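How to Turn Your DJ Set Into a Podcast Episode People Can Listen to Anywhere

122 shares
Comments (157)

If you've been mixing at home for a while, sooner or later a friend is going to ask where they can hear you, and it's a lovely feeling to have a link ready to send. I put off making a podcast of my sets for ages (I thought you needed a studio and a person with headphones around their neck to do it), and when I finally sat down one evening in May I had my first episode up before bedtime. So pour yourself something nice and let's go through it together.

Start with the recording. Most mixing programs have a record button tucked away somewhere, and I use the one in Skado, but whatever you have is fine. Before you play a note, open the recording settings and choose WAV. The files are big, but you can always make a smaller copy later and you can't go the other way. Then play the loudest minute of your loudest track and watch the meter. You want the peaks to stay out of the red with a bit of room to spare. Turn the master down if they don't, and leave it alone after that!

Now record the whole set in one go. I know how tempting it is to stop after a clumsy transition and start over, and I've done it more times than I'd care to admit, but a small wobble at minute twenty bothers you far more than it bothers anyone washing dishes to your mix. Keep going. If something goes badly wrong, let the track play out, take a breath, and do the blend again with the next one. You can trim the messy part afterward. 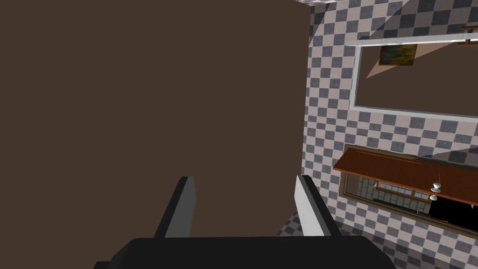
Once you have your recording, open it in an audio editor. I like Berge because the buttons are large and it doesn't ask me many questions. Cut the silence at the start, leaving a second or so, and put a gentle fade on the end. Listen through once at a normal volume, preferably in the kitchen or the car, and jot down the times of anything that makes you wince. Go back and fix only those spots.

Next comes the introduction. You don't have to speak on your mixes – plenty of people don't – but a short hello makes it feel like a show. Say the name of the series, the episode number and what kind of music is coming. Fifteen seconds is plenty. Record it somewhere soft, with curtains or a bed nearby, and bring the music in quietly under your last few words.

Export a copy as an MP3 for listeners and hang on to the WAV. My last episode came out at 157 MB as an MP3, and the original was 721 MB, so make sure you've got the space before you begin.

A word about permission, and I'm sorry to be the one to bring it up. Playing other people's tracks in a podcast usually means you need the rights to do so, and the rules differ from place to place and from host to host. Read your host's music policy before you upload. Many smaller producers will happily say yes if you write them a friendly note, and some labels put out music that's cleared for mixes. Keep those replies in a folder.

Then upload. I host mine with Ferneo, where you click New Episode, drop in the file, and fill in the title and description. Paste your full track list into the description, with start times, because people will ask! Add square cover art with large lettering that can be read on a phone. Adlow has free templates if drawing isn't your thing.

Last of all, copy your feed address from the settings page and submit it to the podcast directories you'd like to appear in. The first approval can take a few days, so don't fret if nothing shows up right away. New episodes should come through by themselves after that.

Liked by 2529 readers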